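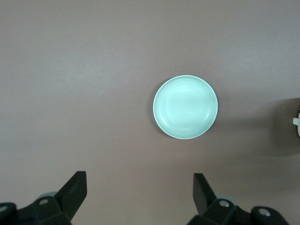
Pustby は、食卓の上の物を日本語の短い文で書いた記録集です。皿、鉢、ふた付きの箱、小さな道具、食べ物の形をした小物などを、色、形、部分の名前に分けて書いてあります。いちばん書き方が難しかったのは、薄い緑がかった白の丸皿のような物でした。縁が細く少し高くなっていて、内側はごく浅い段を下りて平らな底に着きます。このような皿を「白い皿」と書く人も、「薄緑の皿」と書く人も、「青磁色の皿」と書く人もいて、三つとも間違いとは言えません。Pustby では、このような違いを一つに直さないで、基本の呼び名と別の呼び名の両方を残します。

この README は、記録を使う人と、新しい記録を書き足す人のために書きました。全部読む時間がない場合は、「色の書き方」と「知られている問題」の二か所を先に読んでください。

最終更新：1/12/19

## 概要

- 名前：Pustby 食卓の物の記録集
- 言語：日本語（見出し語にはローマ字の読みを付ける）
- 記録の数：407
- 物の数：80
- 語彙表の語数：175
- 形式：タブ区切りのテキスト、UTF-8
- 作成：Bronwyn Maihi（本文、語彙表）、Ashton Waaka（確認、ファイルの整理）
- 保管：Skoltus の共有フォルダ

一つの物について、複数の記録があります。同じ皿でも、別の人が書けば別の記録になります。同じ人が別の日に書いた文も、別の記録として数えます。

## なぜ作ったか

私は Pomare の日本語の読書会で、料理の本を読んでいました。本の中には「浅鉢」「平皿」「取り皿」「ふた物」などの言葉がたくさん出てきます。辞書で意味を調べることはできますが、自分の台所の物を見て、どの言葉を使えばよいか分からないことが多くありました。浅い皿と深い皿の間には、どちらにも見える物があります。箱と容器の間も同じです。

そこで、家にある物や読書会の人が持ってきた物を一つずつ机に置き、見える通りに書くことを始めました。最初はノートでした。ノートが読みにくくなったので、Ashton が表の形に直してくれました。名前の Pustby は、そのノートの表紙に書いてあった言葉をそのまま使っています。

## 含まれるファイル

フォルダの中には 4 つのファイルがあります。

```
pustby/
 README.md
 kiroku.tsv
 mono.tsv
 goi.tsv
```

- `kiroku.tsv`：記録の本文。一行が一つの記録。
- `mono.tsv`：物の一覧。一行が一つの物。
- `goi.tsv`：色、形、部分、置き方の語彙表。

写真は README にだけあります。表のファイルからは写真を参照していません。

## kiroku.tsv の列

| 列の名前 | 内容 | 空でもよいか |
|---|---|---|
| `kiroku_id` | 記録の番号 | いいえ |
| `mono_id` | 物の番号。`mono.tsv` と同じ | いいえ |
| `kihon` | 基本の呼び名 | いいえ |
| `betsu` | 別の呼び名。複数ある場合は読点で分ける | はい |
| `iro` | 全体の色 | いいえ |
| `iro_bubun` | 部分の色。部分の名前と一緒に書く | はい |
| `katachi` | 上から見た形 | いいえ |
| `bubun` | 見える部分の名前 | はい |
| `okikata` | 置き方、ほかの物との位置 | はい |
| `bun` | 全部をまとめた短い文 | いいえ |
| `mayoi` | 書いた人が迷った点 | はい |

`mayoi` の列は、あとから加えました。読む人には役に立たないと思っていましたが、今はこの列をいちばんよく読みます。「鉢と書いたが、皿かもしれない」「取っ手と書いたが、つまみのほうがよいか」など、短い文が入っています。迷いがない場合は空のままにしてください。「なし」とは書きません。

## 色の書き方

色は、最初に全体を見て一つの言葉で書きます。そのあと、必要な場合だけ言葉を足します。

1. 白、黒、茶色、緑、オレンジ色などの基本の色名を選ぶ。
2. 濃い、薄い、明るい、暗い、の中から必要なものを付ける。
3. ほかの色が少し混じって見える場合は「〜がかった」を使う。
4. 伝統的な色名（青磁色、藤鼠など）は `betsu` か `mayoi` に書く。`iro` には書かない。

四番目の規則については、Ashton と長く話しました。私は青磁色という言葉が好きです。しかし、語彙表を使う人の中には学習を始めたばかりの人もいます。`iro` の列には、知っている人が多い言葉だけを入れることに決めました。

色は、下にある面の色によっても違って見えます。灰色がかった藤色の机に置いた緑がかった白の皿は、最初の写真では白に近く感じられます。濃い色の布に置けば、また違う言葉を選ぶかもしれません。そのため `okikata` の列には、できるだけ下の面の色も書いてください。「机の上」だけより「薄い茶色の机の上」のほうが、あとで読む人が考えやすいです。

光が当たって明るい所と、影になった所がある場合は、平らな部分の色を全体の色とします。縁の影を別の色として書かないでください。古い記録には「縁が灰色の皿」と書いたものがありますが、その皿を見直したら、縁も底も同じ色でした。その記録は消さないで、`mayoi` に説明を足してあります。

### 「白い」と「白っぽい」

「白い」は、ほかの色名を考えなくてよいときに使います。「白っぽい」は便利ですが、どの方向に白から離れているかが分かりません。記録の中では、なるべく次のように書き換えます。

- 黄色に近い場合：クリーム色
- 緑に近い場合：緑がかった白、薄緑
- 灰色に近い場合：灰色がかった白

クリーム色とベージュの間には、はっきりした線がありません。一つの記録の中で両方を使うことは避けます。別々の記録で違っていることは、問題にしません。

## 形の書き方

皿の形は、真上から見た輪郭で決めます。斜めから見ると丸皿も楕円に見えますから、楕円と書く前に、上から一度見てください。

- 丸皿：輪郭が円のもの
- 楕円皿：縦と横の長さがはっきり違うもの
- 角皿：角があるもの
- 隅丸の角皿：角があるが、丸くしてあるもの

箱の場合も同じです。四角で角が丸い箱は「角の丸い四角の箱」と書きます。「丸い箱」と短くすると、円筒の箱と区別ができません。私はこの間違いを何度もしました。

深さは、数字で書かないことにしています。「平らな」「浅い」「深い」の三つだけです。どれにするか分からないときは「浅い」を選び、`mayoi` に書きます。

## 部分の名前

部分の名前は、外から内へ、上から下へ、の順番で書きます。

### 皿

- **縁（ふち）**：いちばん外の部分。高くなっている場合は「立ち上がった縁」。
- **段（だん）**：縁と底の間にある、輪のような低い段。
- **見込み（みこみ）**：内側の底の部分。専門の言葉なので、`bun` では「底」または「中央の平らな部分」と書いてもよい。
- **高台（こうだい）**：裏の輪。表からは見えないので、裏返して見たときだけ書く。

「見込み」は、私には特別に難しい言葉でした。普通の会話では「見込みがある」のように使いますので、読書会で初めて聞いたとき、皿の話だと分かりませんでした。語彙表では二つの意味を両方書いています。

### ふた付きの箱

- **本体**：物を入れる部分。
- **ふた**：上の部分。取れるか、開くだけかは、確かめた場合だけ書く。
- **取っ手**：手で持つための部分。
- **つまみ**：指でつまむための小さい部分。
- **ラベル**：貼ってある紙や札。文字が読めないときは、読もうとしないで、色と場所だけを書く。

取っ手とつまみの違いは、手全体で持つか、指で持つかで考えます。それでも決まらないものがあります。その場合は「取っ手」を基本にします。

本体と取っ手の色が違う箱は、色を分けて書くための練習によい物です。全体の色は本体の色にして、取っ手の色は `iro_bubun` に入れます。二枚目の写真の箱なら、`iro` が「クリーム色」、`iro_bubun` が「取っ手：オレンジ色」になります。右上にある小さなラベルは、青紫の模様とだけ書けば十分です。
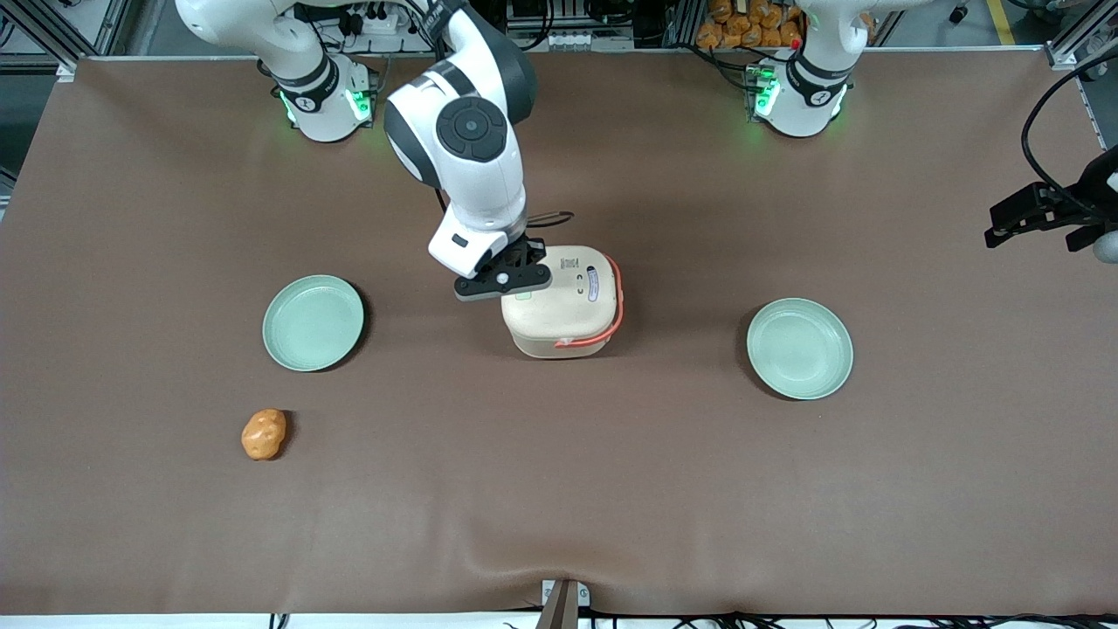 *茶色のマットの上の薄緑の皿と、オレンジ色の取っ手が付いたクリーム色の箱。じゃがいものような形の物は「オレンジ色、いも形」と記録する。*

## 食べ物の形をした物

食べ物の形をした物は、名前より形を先に書きます。小さい赤い丸い物を見て「トマト」と書くと、あとで別の人が「りんごではないか」と言うことがあります。「赤い、丸い、トマトのような物」と書けば、二人とも同じ記録を使うことができます。

使う形の言葉は、次の通りです。

- いも形：丸に近いが、長さに偏りがあり、表面の線がまっすぐでない
- 卵形：片方が少し細い
- 輪切り形：丸くて平たい
- 棒形：細くて長い
- 三角形：切ったケーキやすいかのような形

色と形が普通の組み合わせと違うこともあります。じゃがいもの形でオレンジ色の物は、じゃがいもともさつまいもとも決められません。`kihon` には「いも形の小物」、`betsu` には人が実際に言った名前を入れます。実際に言われていない名前を、自分で想像して足さないでください。

材料も同じ考え方です。触って分かった場合だけ書きます。見ただけで「木の」「陶器の」と書いた記録が古い版にありましたので、June にすべて見直しました。

## 置き方の言葉

`okikata` の列では、次の言葉を使います。

- 〜の上に：面に接している
- 〜の中に：入れ物の内側にある
- 〜のそばに：近いが、接していない
- 〜に重ねて：同じ種類の物の上にある
- 〜に立てかけて：斜めに支えられている

「前」と「後ろ」は、見る人の場所で変わります。一人で書くときは困りませんが、二人が机の反対側に座ると、記録が逆になります。できれば「手前」「奥」を使い、どちらから見たかを一度書いてください。「右」「左」についても同じです。

マットや布にしわがあるときは、書いても書かなくてもかまいません。しわの場所で物の位置を説明することだけは、やめてください。次の日にはなくなっているかもしれません。

## 記録の見本

`kiroku.tsv` から、読みやすいものを選びました。横に長いので、ここでは縦に並べます。

```
kihon 丸皿
betsu 取り皿、ケーキ皿
iro 薄緑
katachi 円
bubun 縁、段、底
okikata 灰色の布の上に
bun 薄緑の浅い丸皿が、灰色の布の上にある。
mayoi 白と書くべきか。朝に見たときは白だった。
```

```
kihon ふた付きの箱
betsu 入れ物、弁当箱
iro 水色
iro_bubun ふた：白
katachi 四角、角は丸い
bubun 本体、ふた、つまみ
okikata 机の奥に
bun 白いふたの付いた水色の四角い箱が、机の奥にある。
mayoi つまみか、取っ手か。
```

```
kihon 鉢
betsu 深皿、ボウル
iro 濃い茶色
katachi 円
bubun 縁、底
okikata 丸皿に重ねて
bun 濃い茶色の鉢が、丸皿に重ねてある。
mayoi 同じ種類ではないので「上に」のほうがよいかもしれない。
```

三つ目の見本は、規則から考えると「〜の上に」が正しいです。日本語を母語とする人が読んで、「重ねて」でも自然だと言いましたので、そのままにしました。規則のほうを直すかどうかは、まだ決めていません。

## 新しい記録を書くとき

物を机に置き、まず何も見ないで呼び名を一つ書きます。語彙表を開くのは、そのあとです。先に語彙表を見ると、みんなが同じ言葉を選んでしまいます。

次に、色、形、部分、置き方を埋めます。順番は変えてもかまいません。`bun` は最後に書き、一つの文で終わらせます。文が長くなったら、置き方の部分を短くしてください。

文の終わりは「ある」か「置いてある」にします。「置いてある」は、人がその場所に置いたという意味が少し入ります。どちらにするかは、書く人に任せます。「いる」は人形や動物の形の物でも使いません。

書き終わったら、Ashton が別の日に読みます。直すのは漢字の間違い、列の間違い、`mono_id` の間違いだけです。色の意見が合わない場合は、元の記録を直さず、新しい記録を一つ加えます。

## 語彙表について

`goi.tsv` には、見出し語、読み、種類、短い説明、使ってよい列の名前があります。種類は「色」「形」「部分」「置き方」です。読みはローマ字とひらがなの両方を入れました。長い音は `ou` `uu` のように文字の通りに書き、上に線を付けません。

説明は私が書きましたので、日本語が少しかたい所があると思います。自然な言い方をご存じでしたら、教えてください。

## 知られている問題

- 皿の記録が多く、茶わんと湯のみの記録が少ないです。読書会の人が茶わんをあまり持っていませんでした。
- 「青」と「緑」の使い分けは人によって違います。同じ物に両方が付いている記録があります。
- 古い記録では、下の面の色が書かれていません。思い出して足すことはしていません。
- 「小物」という呼び名が便利すぎて、多くの記録に入っています。もっと狭い呼び名に直せるものがあります。
- ローマ字の読みは、助詞の「は」を `ha` と書いた所と `wa` と書いた所が混じっています。
- 一部の表計算ソフトで `kiroku_id` の先頭のゼロが消えます。文字列として読み込んでください。

## 変更の記録

**今回の版**

- `mayoi` の列を全部の行に用意した。
- 「ミルク色」を `iro` から外し、「クリーム色」に合わせた。元の言葉は `betsu` に残した。
- いも形、輪切り形を形の語彙に加えた。
- README に写真を入れた。

**June の版**

- 見ただけで書いた材料の名前を削除した。
- 「右上」「左下」などを使った置き方に、見る方向を加えた。

**最初の版**

- ノートから表に写した。

## 使い方の条件

勉強、授業、個人のノートには自由に使ってください。印刷して配る場合は、Pustby の名前と作成者の名前をどこかに書いてください。文を直して使ってもかまいませんが、直したことが分かるようにお願いします。

Flesirix の教材に入っている食器の単語カードは、この記録集の語彙表から作られたものです。カードの絵は別の人の作品ですので、この条件には入りません。

## 連絡

間違いを見つけたときは、`kiroku_id` と列の名前を書いて、Skoltus の共有フォルダにある連絡用のメモに加えてください。語彙と日本語の文については Bronwyn、ファイルの形式については Ashton が読みます。返事が遅くなることがあります。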